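We use cookies to improve your reading experience. Accept | Settings

2 min read

1/ I moved from Olholm to Flesberg in October with two suitcases, and I want to write down what I learned about the first month in a new flat.

2/ My old landlord told me to keep 1000 aside for small things. I spent 122 of it on the first evening, mostly on light bulbs and soap. 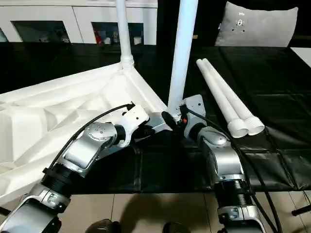 Should you read the electricity meter on the first day? It is best to do it before you unpack, and to write the number on paper. Mine said 2834.

3/ The internet was harder. Fultel needed seven days to open the line, so I worked from the library - very quiet, but it closes early. 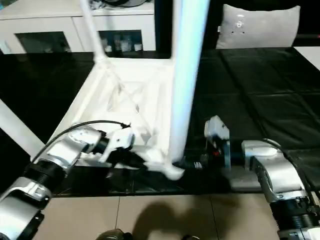
White plastic chair, on its side.

4/ For bread and coffee I go to Mendonça on the corner. They correct my grammar kindly, and now I know the word for "sliced". 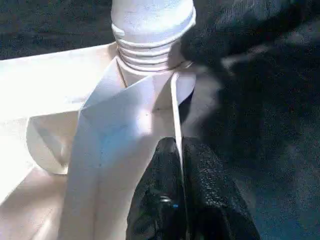

When is a good time to greet the neighbours? Early evening worked for me, after work and before dinner. I said my name and my floor, and that was enough.

5/ Next I must understand the recycling calendar. It has four colours and I have only two bins - if you live here, please write to me.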